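Two-Bin Picking Cell: Project Report
Shared Workshop Build, Clunen Hall, Illville
Submitted in June

1. What we set out to do

Our team wanted to build a picking cell that could take mixed household stuff out of one metal bin and put it in another, then turn around and do the same thing in the other direction. The back-and-forth part was the bit we liked most. If the arm fills its own next job, it can keep going while we are in class, and we come back to a long log of tries instead of a short one.

We called the project Laler, after the name on the folder where the first notes were kept. It stuck. The arm belongs to the workshop and is shared with two other student groups, so everything we added had to come off the table without tools heavier than a hex key. That one rule shaped a lot of the design.

2. The build

The base is a wooden table that was already in the workshop. Two gray metal bins sit on it, one behind the other, with their rims touching. We started with plastic tubs, and they were terrible! The fingers would brush a wall, the tub would slide, and every position we had taught was wrong from then on. The metal bins are heavier and their walls slope, so a thing that ends up against the side tends to slip back down toward the floor, where the fingers have a better chance.

The bins are held with a bar clamp where the two rims meet. We tried bolting them down first, but that broke our own rule about taking things off quickly. With the clamp, setup takes 4 minutes once the arm is powered on, and most of that is walking around checking that no cable is pinched.

Cables took far more of our time than anyone expected. The arm already had its own wiring, and then we had to bring the gripper lines down past the wrist to the tool end. Our first routing was too tight and pulled whenever the last joint turned far to one side. The second was so loose that a loop caught on the bin rim. The third uses cable ties at the upper joint and leaves slack beside it, and we have kept it. For anyone trying this at home or in a club, route the cables with the arm in its worst pose, not its resting pose. We learned that one twice.

The gripper has two fingers. We went through several finger shapes on the workshop printer before settling on long ones that can get down near the floor of the bin without the wrist hitting the wall. They flex a little, which worried us at first and later became one of our favorite things about them, as a small miss in position doesn't end in a hard knock.

3. Software

The control code is split into three programs that talk to each other. One looks at the bin and suggests a grasp, one plans the motion, and one runs the gripper and writes the log. We wrote the logger first and we are really glad we did. Every try gets a line with the bin, the planned grasp, the finger opening at the end, and whether the item was judged to be held on the way up.

"Held" is decided from the finger opening. If the fingers close all the way, there is nothing between them. It is a simple test and it works nicely for hard things. For soft things it is much less sure, and section 5 gets into that.

The grasp picker began as a very plain script named Hijazi (our files are all named from a list taped inside the cabinet door). It looked for the highest point in the bin and went for it. That was enough to get the arm moving on its own the first evening, and the whole room cheered when it lifted a cup. Later we added a check on the slope around the point and a penalty for anything too close to a wall.

4. Choosing the objects

We picked things that are different from each other in ways that matter to a gripper. Some are hard and boxy, some are round and want to roll, and some are soft with no clear edge anywhere. Toy vegetables turned out great because they come in odd curves and cost very little. Items went in by hand at the start of a session, with no effort to arrange them nicely. We wanted them to lean on each other and overlap.
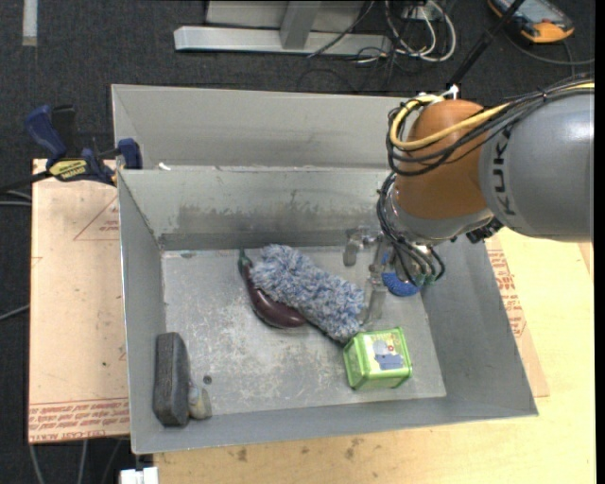

Figure 1. The arm reaching into the front bin, with the duster head lying partly over the toy eggplant and the green tin near its right end.

The duster head was the star of the project, in a frustrating way. Its strands cover whatever is under it, so the picker sees one big shaggy lump and has no idea there may be a second thing to grab. The boxy tin is the opposite case. It has clear edges and a flat top, and when it stands away from the walls it is about as friendly as an object gets.

5. Results

Over the test period the cell logged 1122 grasp tries. Our longest run without a person stepping in was 90 minutes, which we were thrilled with after a first week of stopping every few tries to pull something out of a corner.

In that same period we had to stop the arm by hand 23 times. Most stops were for items pressed into a corner where neither finger could get behind them. The rest were mainly cable worries in the early sessions, before the third routing.

The soft items gave us the messiest data. The fingers can close nearly all the way on a few strands of the duster and still lift it, so the log says "not held" while the thing is hanging in the air. We marked these by hand when we noticed them, but we can't claim we caught them all, and for that reason we don't give a success rate for the soft group in this report.

6. What we would change

A better held test comes first. We would like to weigh the load at the wrist after lifting, or look at the bin again and see what is missing. Second, the picker should try a gentle push when everything is near a wall, to get an item back toward the middle before grasping. A teammate has a rough version of this running in simulation and it looks really promising.

We would also print a spare set of fingers before starting any long run. The one pair we had cracked the night before our demo, and the replacement came off the printer with an hour to go.

The code, the finger drawings and the full log are in the Laler folder on the workshop computer, and the next group is welcome to all of it. Please keep the clamp with the bins.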